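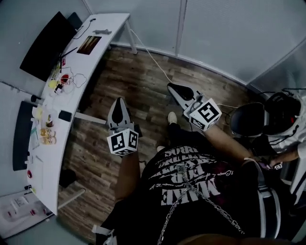 27 October 2020 — Lurnent says its new wingtip cuts drag by 8 per cent on small propeller aircraft. It may well do. The trouble is that the short paper put out with the claim gives readers very little to check it against.

The figure comes from tests in the low-speed tunnel at Sakholm, run in July on a half-span model. The company lists 30 runs but plots only two of them, both at the same angle of attack. There are no error bars. Wall corrections get a single sentence, which says they were "applied as usual".

Cirkix, which makes a rival tip, tried something similar in the same tunnel and saw a gain of about 2 per cent. It also published its raw balance readings, so anyone with a spreadsheet and a free evening could see how much they wandered between runs. Lurnent has not done so, and told us the data are "commercially sensitive".
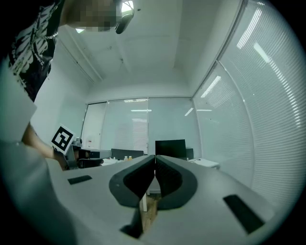
Two dark grey gripper fingers, set in a V and nearly touching.

Size matters too. A small model in slow air does not behave like a full wing at cruising speed, and the paper skips over the difference. A strip of tape near the leading edge can change where the flow turns rough, and with it the drag. Was tape used? The paper doesn't say.

None of this has put off Castellanos, the flying club operator, which has ordered 3,055 pairs for delivery over several years. That is a lot of wingtips to buy on the strength of two curves — though we understand the contract lets it cancel if flight tests disappoint.

Lurnent says those flights will begin once the fittings are approved. It gave no date, and would not say whether the results will be published.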